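Pension indexing: your questions, my answers

Last updated 2 May 2018

I answer the phones and most of the email for the Etetis retirement plan, and every April, when the indexing letters go out, I get the same handful of questions. So I've put them all on one page (saves you sitting on hold!). I'm assuming you're already drawing a pension or will be soon.

Why did my cheque go up less than my groceries did?

Because the plan follows a price index, and the index is an average of what everybody buys. If you spend more than most on heating or prescriptions, your own costs may well climb faster. I hear this one a lot and I do sympathize.

Is the increase guaranteed?

Only part of it. The plan text promises half of the rise in prices, and anything past that is up to the trustees each year. The current funding schedule runs to 2044, and they look at it before they say yes to extra. 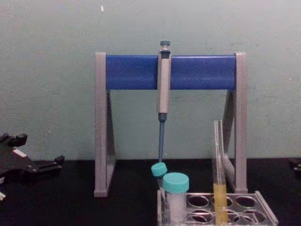
I came over from Studia. Do my years there count?

Yes, if you transferred them. Former Studia and Görtz staff who moved their service across are indexed on the whole amount, and the people who left it behind get two separate letters, which drives everyone up the wall. A lot of you were lab folks, and if you spent your days reaching for a pipette off a blue rail like that one, your bench years are treated exactly the same as office years. Check the service line on your statement, and if it looks short, write to me.

When will I see the new amount?

Within 14 days of the date on your letter, by direct deposit. Paper cheques take about 10 days longer.

Do I have to fill anything out?

Nope. The only form is number 497, and that's just for changing your bank or your tax withholding. You can get it through the Clokby portal or I'll mail you one.

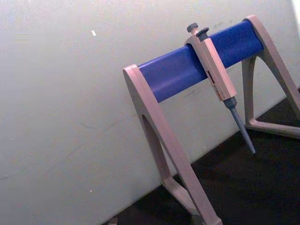
One reader wrote in to say the letter should show the old and new amounts side by side, in dollars, and never mind the percentages. I agree completely, and I've passed it along. For now, the old amount is on the back, in the small box at the bottom.

Can an increase ever be taken back?

No. Once it's in your monthly pension it stays there, even if prices drop the next year.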